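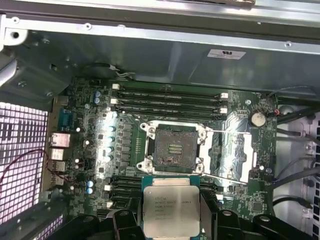
How much thermal paste should go on a workstation processor when it is refitted?

A blob the size of a small pea, placed in the middle of the lid. The pressure of the heatsink spreads it. A larger amount comes out at the sides and has to be cleaned off the board, and a smaller one leaves the corners dry.

I was asked that twice after the last post, so it goes first this time. The rest is my notes on taking the processor out of an old Dell tower and putting one back, written mostly for my own use the next time I have the side panel off.

Preparation. Shut down, pull the mains lead, hold the power button in for a few seconds, then lay the case on its side with the board facing up. I have tried it with the tower upright and do not recommend it. A processor dropped from the socket of an upright board lands in whatever is underneath, and with these cases that usually means the cards. Touch bare metal on the chassis before touching anything green. I wear a wrist strap as well, clipped to the drive cage.

Put the screws in a dish. I use the lid of a Butik biscuit tin, marked into sections with a pen: case, heatsink, cards. The heatsink screws on this sort of machine often stay captive in their springs, in which case the middle section remains empty and there is no need to look for them under the bench.

Heatsink. Run the machine for a few minutes beforehand if you can, then power down. Warm paste lets go more easily. Undo the screws a couple of turns each, working diagonally, and twist the heatsink slightly before lifting. If it is stuck, twist again. Pulling straight up on a socket with no clamp can bring the processor with it.

Clean both faces with isopropyl alcohol and a lint-free wipe. I use the Ngui wipes, which come in packs of 200 and are thinner than I would like, so two at a time.

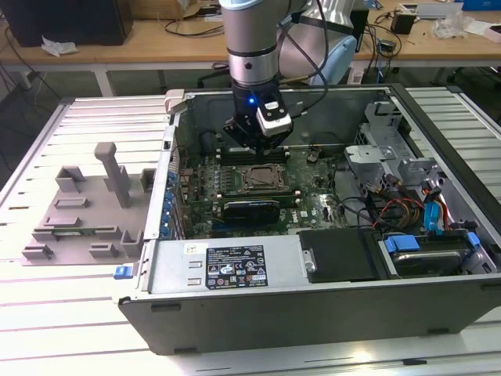 Sulastri Wattimena
Bench notes and repairs, Proltetti workshop

Lever and load plate. Press the lever down and slightly outwards to clear its catch, then let it rise under control. It is sprung and will mark the board if it slips. Lift the load plate fully clear. On an LGA socket the pins are in the board and the processor carries only flat pads, so the fragile half of the job is the half that stays in the case. Nothing should go into the socket except the processor. No cloth, no brush, no finger.

Look into the socket with a torch held low, from two directions. The pins should reflect as even lines. A bent one shows as a break in the pattern. Specks of dust I remove with a hand blower. Tinned air can spit propellant if the tin is tilted, and I stopped using it after April, when I spent an evening waiting for a board to dry out.

If there is old paste down among the contacts, stop and deal with that properly before fitting anything. I have a separate page on it.

Processor. Hold it by the edges. Find the small triangle on one corner and the matching mark at the socket, then check the notches in the sides. Lower it level and let go when it is seated. It should not need pushing and should not rock. Mine have generally gone wrong at this stage through being a quarter turn out, which the notches will tell you if you look at them before you lower it.

Close the load plate, bring the lever down and hook it. The lever takes more force than feels reasonable. A faint creak is normal.

Memory. I take the modules out first if they are close to the socket, and on this type of board they are, on more than one side. The latches on empty slots can be left open. Note which slots were filled before removing anything, as the board is particular about order and will beep about it.

Cables. The power wires can be tucked back towards the drive cage while you work, but check that none of them is lying over the lever. Data leads I leave connected unless they are in the way. The locking type needs its clip pressed, and the plain type pulls off if you breathe on it.

Refit the heatsink diagonally, a few turns at a time, then the shroud, the fan lead and the memory. First start with the side panel off and one module fitted. I let it sit in the setup screen for 30 minutes and read the temperature from there. If it keeps climbing, the heatsink is not flat.

My Motomlow driver set has lost its smallest bit again, so the drive bays will have to wait for the next post.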